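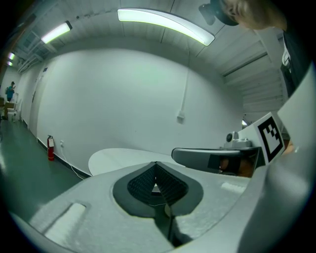 Entretenir une table blanche et le mur qui va avec

Mis en ligne le 13 janvier 2020 par Mercy Lema
Rubrique : Maison, surfaces claires

Un plateau blanc et lisse renvoie bien la lumière et montre aussi tout le reste : traces de doigts, ronds de tasse, encre, gras. Les conseils qui suivent valent pour une table ovale comme pour une table droite, à condition que la surface soit lisse et fermée. Pour un plateau en bois huilé ou en pierre, voir les fiches correspondantes. En cas de doute sur la matière, essayez d'abord sous le plateau, près d'un pied, et attendez le lendemain avant de continuer.

Le nettoyage de tous les jours

Passez d'abord un chiffon sec pour enlever les miettes et la poussière. Un grain de sable ou de sucre coincé sous l'éponge suffit à rayer une surface brillante.

Ensuite, de l'eau tiède avec quelques gouttes de liquide vaisselle. Dans un seau de 2 litres, une petite cuillère est déjà beaucoup. Essorez bien le chiffon, frottez sans appuyer, rincez à l'eau claire, essuyez.

L'essuyage compte autant que le lavage. Sur du blanc, les traces grises que l'on prend pour de la saleté sont souvent du savon mal rincé. Si votre table reste terne après le passage du chiffon, faites deux rinçages de suite et ne mettez plus de produit pendant une semaine.

Le sens du chiffon

Sur une table ovale, on a tendance à tourner en suivant le bord, et le milieu reçoit toujours moins de passages. Travaillez en bandes droites, d'un côté à l'autre dans la largeur, et gardez le bord pour la fin. Pour contrôler le résultat, baissez-vous à hauteur du plateau et regardez-le à contre-jour.

Le chant de la table se nettoie à part, avec un coin de chiffon plié. C'est là que les mains se posent quand on s'assoit et quand on se lève.

Les taches courantes

Café et thé : liquide vaisselle, puis une pâte de bicarbonate et d'eau si le rond persiste. Laissez poser dix minutes, enlevez avec un chiffon mouillé. Ne frottez pas la pâte à sec.

Stylo bille : alcool ménager sur un coton, en tamponnant de l'extérieur vers le centre. Changez de coton dès qu'il se colore. Pas d'alcool sur un plateau verni ou laqué sans essai préalable.

Feutre effaçable : chiffon sec d'abord, chiffon humide ensuite.

Colle d'étiquette ou de ruban adhésif : un peu d'huile de cuisine, un quart d'heure d'attente, puis on roule la colle avec le pouce. Laver au liquide vaisselle pour enlever l'huile.

Curcuma, curry, sauce tomate : essuyez tout de suite. Si la marque est restée jaune ou orangée, lavez, séchez et tirez la table près d'une fenêtre quelques jours. La lumière fait pâlir le curcuma mieux que les produits.

Traces noires laissées par du caoutchouc ou du métal : gomme blanche d'écolier. La gomme dite magique marche aussi, mais elle est légèrement abrasive et finit par mater les surfaces brillantes. Réservez-la aux petites zones.

Ce qu'il faut laisser dans le placard

Les poudres à récurer, le côté vert de l'éponge, la laine d'acier. L'acétone également. L'eau de Javel pure peut jaunir certains plateaux, et elle ne doit jamais être mélangée à du vinaigre ou à un autre produit acide.

Travailler sur une table claire sans l'abîmer

Beaucoup de tables de repas servent aussi à bricoler, coudre ou monter de petits appareils. Quelques habitudes évitent les marques :

– Poser les outils sur un tapis de coupe ou une serviette pliée.
– Soulever les objets lourds au lieu de les faire glisser.
– Coller des patins de feutre sous ce qui reste en place plusieurs jours, et les vérifier de temps en temps : un patin encrassé raye autant qu'un pied nu.
– Garder les câbles sur le dessus du plateau ou les attacher le long d'un pied. Un câble qui pend finit par entraîner l'appareil.
– Prévoir un petit bac pour les vis et les pièces qui roulent.

J'utilise un tapis de la marque Fikard, en 100 cm de long, que je roule le soir et que je range debout derrière la porte. N'importe quel tapis souple fait l'affaire s'il ne déteint pas. Pour le savoir, posez-le une nuit sur un tissu blanc humide.

Le mur blanc

Derrière une table, le mur se salit surtout à hauteur de dossier et autour des interrupteurs. Avant de laver, dépoussiérez avec un balai enveloppé d'un chiffon, de haut en bas.

Le lavage, lui, se fait de bas en haut. L'eau qui coule sur une partie sèche et sale laisse des traînées difficiles à reprendre, alors que sur une partie déjà lavée elle se rince sans peine. Éponge douce, eau tiède, très peu de savon. Une peinture satinée supporte bien ce traitement. Une peinture mate beaucoup moins : tamponnez et arrêtez-vous dès que le chiffon prend du blanc.

Pour les retouches, conservez un fond de peinture dans un bocal bien fermé, avec la référence et la pièce notées sur le couvercle. Deux blancs achetés à un an d'écart se voient côte à côte.

Écartez les dossiers de chaises d'une largeur de main. Si la pièce est trop étroite, une baguette fixée à la bonne hauteur protège mieux la peinture que des patins.

Question d'une lectrice

Peninah Khaemba, de Skovville, demande quoi faire d'un plateau blanc qui a jauni d'un seul côté, celui de la fenêtre. Si le jaune ne part ni au savon ni au bicarbonate, il est dans la matière et le nettoyage n'y changera rien. Tournez la table d'un demi-tour deux fois par an pour que l'écart ne se creuse pas, ou faites repeindre le plateau s'il s'y prête. Un voilage clair à la fenêtre ralentit les choses.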